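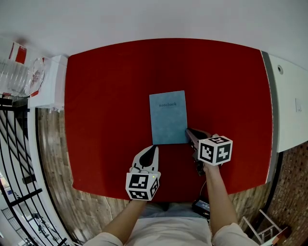
Section 4: Checking marker tracking before you record

By now you should have Platarano installed and both grippers paired (Section 3 if you don't). This section covers the part of the software that works out where your grippers are, and it's the part I get the most mail about, so I've gone slowly.

The short version: the tracker finds the black square patterns on each cube, works out the pose of every face it can see, then blends those into one pose per gripper. If it gets that right, nearly everything downstream behaves. If it gets it a little bit wrong, you won't notice until you train on the data and your policy reaches confidently for a spot next to the object.

Before you start

You'll need your head camera calibration file from Section 2, a table you can sit or stand at comfortably, and one flat, easy object. A notebook or a thin box is great. Please don't start with a glass or a shiny pan! Save those for when you trust the setup.

Note: I use a matte table cover with a strong plain color whenever I can. The tracker itself doesn't care much, but the object mask step in Section 6 really does, and it's a pain to redo your session because the table and the object were the same beige.

4.1 Load the marker map

1. Open Platarano and go to Tracking, then Marker Map.

2. Click Load and pick the map file that came with your cubes. Left and right have separate files. If you printed your own cubes, use the file the generator saved next to the PDF.

3. Look at the ID list. Each face should have its own ID, and no ID should show up on both cubes. If one does, it turns red and the Start button stays gray.

4. Type in the edge length of the black square in millimeters. Measure it with calipers, black edge to black edge. Leave out the white border.

5. Click Save Map.

Caution: Step 4 is where I lost most of a January. I had typed in the size of the whole cube face, border included, and everything looked fine on screen because the overlay still lined up with the picture. The depth was off, though, and I had recorded 329 episodes before Emiko Yokoyama plotted my trajectories and asked why my hands were floating above the table. Measure the black part!

4.2 Run the live check

1. Put on the head camera and get into the position you'll really work in. Sitting up straight for the check and then slouching for the session will give you a different view of the cubes.

2. Go to Tracking, then Live Check, and press Start.

3. Hold both grippers in front of you, over the table, with the fingers open. You should see a small set of axes drawn on each cube and a status word beside it: LOCKED, WEAK or LOST.

4. Turn your left wrist slowly, as far as is comfortable in both directions. The axes should turn with it and stay glued to the cube. Do the same on the right.

5. Bring both fingertips down to the near corners of your object and hold still while the on-screen bar fills. It collects 200 frames.

6. Read the jitter number for each side. Under 2 mm is good, and I'd keep going. Over 5 mm, stop and read 4.4.

7. Cross your hands, left over right, then uncross them. The labels should stay with the correct gripper. If they swap, go back to 4.1 and reload the maps, because you've almost certainly got the same file in both slots.

Note: WEAK means the tracker can see only one face. One face is enough for a pose, but there's a well-known ambiguity with a single flat marker where two different tilts look nearly the same to the camera, and you'll see the axes flip back and forth. Two visible faces fix it. If a cube sits at WEAK in your normal working posture, change your grip angle a bit or raise your seat.

4.3 Set the smoothing

I went back and forth on the default here. It's now 13 frames, which suits slow tabletop work - picking up, sliding, folding. For quick motions, bring it down. Too much smoothing rounds off the moment the fingers close, and the policy learns to close late.

1. Go to Tracking, then Filter.

2. Leave Mode on Offline unless you're streaming to a robot live. Offline mode can look forward as well as back, so it adds no lag.

3. Set Window to an odd number. Even numbers get bumped up by one, and I should probably make that message less grumpy.

4. Tick Keep Raw. It saves the unfiltered poses too, and disk space is cheap compared with recording again.

5. Record a short test clip, open it in the viewer and switch between Raw and Filtered. You want the same path with less fuzz. If the corners of the path have moved, shrink the window.

4.4 When it won't lock

Status is LOST on both sides. Check exposure first. Auto exposure on a wide lens gets pulled around by white walls and ceilings, and the marker edges smear when the shutter slows down. Switch to manual under Camera, then Exposure, and shorten it until the squares look crisp while you're moving.

Status is LOST on one side only. Tilt that cube away from the nearest lamp and see if it recovers. Glossy paper is the usual culprit. Reprint on matte.

Axes are steady near the middle of the view but slide off near the borders. Your lens calibration doesn't cover the borders. Redo Section 2, and this time push the calibration board right out into the corners. Wide lenses bend straight edges a lot out there, and the model can't guess what it hasn't seen.

Jitter is high but the status says LOCKED. Make sure the cube isn't wobbling on its mount. Tighten it, then run 4.2 again from step 3.

Once both sides hold LOCKED through the whole live check, press Save Check. It writes a small report into the session folder, and the recorder in Section 5 will ask for it.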